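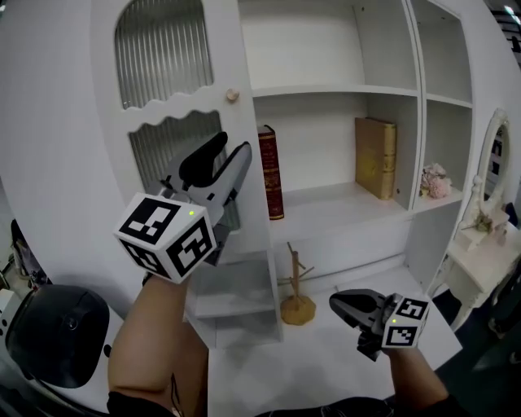

Questions fréquentes sur nos règles de démonstration

Je m'appelle Veronika Pap et je relis les enregistrements faits à la pince portative pour l'atelier Amero. On m'écrit souvent les mêmes choses, alors je réponds à tout ici – une bonne fois !

Faut-il ranger le meuble avant de commencer ?

Non, surtout pas à fond. Deux livres sur une étagère, un petit bouquet de fleurs artificielles, un porte-tasses en bois devant le meuble : tout ça me va très bien. Je demande seulement que rien ne soit en équilibre au bord et qu'on n'ajoute pas d'objet en cours de prise.

Les cubes à motifs, on peut les toucher ?

Par la poignée, oui, par le cube, jamais. J'ai passé une semaine d'août à trier des prises où quelqu'un avait recollé une face de travers (on ne le voit pas à l'œil, on le voit très bien dans les trajectoires). Si une face est rayée ou se décolle, vous posez la pince et vous m'écrivez.

Que dois-je vérifier sur le voyant vert ?

Qu'il est allumé sur les deux pinces, juste avant la première prise et après chaque pause. S'il s'éteint pendant un geste, on termine tranquillement le geste, puis on marque la prise comme douteuse. Ne la supprimez pas vous-même, s'il vous plaît.

À quelle vitesse bouger ?

Plus lentement que vous ne le feriez à la main. Pour un livre debout, j'approche les mâchoires ouvertes, je marque un temps d'arrêt, je ferme. Barnabás Orbán, qui a écrit la première version de nos règles à Drernbridge, voulait un arrêt de 2 secondes. Je trouve ça long, mais la règle est restée et je l'applique comme tout le monde.

Et les portes vitrées, les miroirs ?

Ah, la question qui revient toujours ! Le verre strié et les miroirs sont autorisés. On évite juste de cogner la vitre avec la pince, et on ne saisit pas un panneau par son décor. Une porte s'ouvre par son bouton. Pour les miroirs, regardez qui passe derrière vous : toute personne reconnaissable doit avoir signé la feuille d'accord.

Les tatouages, les bijoux, les manches ?

Un tatouage sur l'avant-bras ne pose aucun problème chez nous, mais vous pouvez demander une manche longue si vous préférez. Les bracelets qui pendent, on les enlève. Les manches larges, on les remonte.

Combien de prises par séance ?

8, puis une pause. Les poignets fatiguent vite, et une prise faite avec un bras qui tremble me prend plus de temps à relire qu'à refaire.

Où envoyer une question qui n'est pas dans cette page ?

Dans le dossier Koivisto, rubrique « règles ». Je le lis le matin et je complète la page quand une question revient. Dernière mise à jour : 30 avril 2019.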